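Tabletop Arm Cell: Pre-Use Inspection Checklist with Comments
Site: Pondholm
Inspector: Jade Treloar
Date: 04/09/2018

1. Work surface
1.1 Cloth covers the top and falls over the edges. PASS
1.2 Test items are plastic only. No glass or ceramic on the table. PASS
1.3 Gripper is empty before the program is loaded. PASS 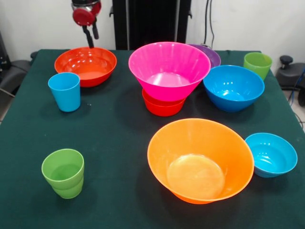
Kirsty Blackburn asks that item 1.3 be signed by the operator as well as the inspector, as the August revision requires two signatures for any check made within reach of the arm.

Comment accepted. The form will be changed.

2. Arm and controls
2.1 Joint covers are closed and free of cracks. PASS
2.2 Speed limit for shared work is set to 30 percent. PASS
2.3 Emergency stop tested from the operator's position. PASS
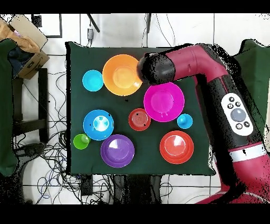 2.4 The stop test must be repeated after any change of program. The result is entered in the log before work resumes.

3. Floor and access
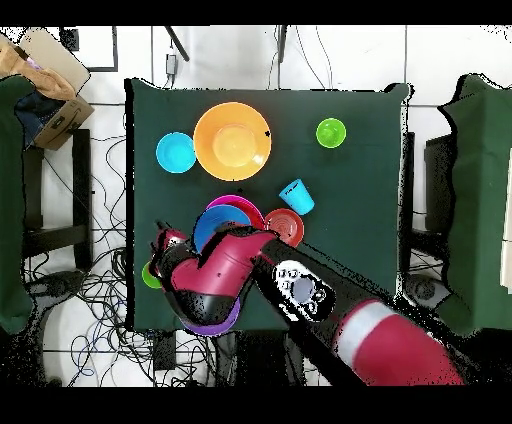
3.1 Walkways on all sides of the cell shall be kept clear whenever the arm is powered. Staff must be able to step back without looking down. The cables lying across the white tiles do not meet this rule and are to be gathered into covered channels. ACTION: Ewan Ruawai

3.2 Entry to the cell is limited to trained staff. PASS

4. Handling
4.1 Staff keep hands off the table while the arm is moving. PASS
4.2 Dropped or tipped items are left in place until the arm has stopped. PASS

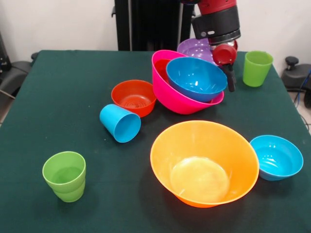

4.3 Items are to be checked for splits after every 100 cycles. Damaged items are removed from use and recorded.

Overall result: PASS WITH ACTION (3.1)
Form to be returned to Ryan Dobson once 3.1 is closed.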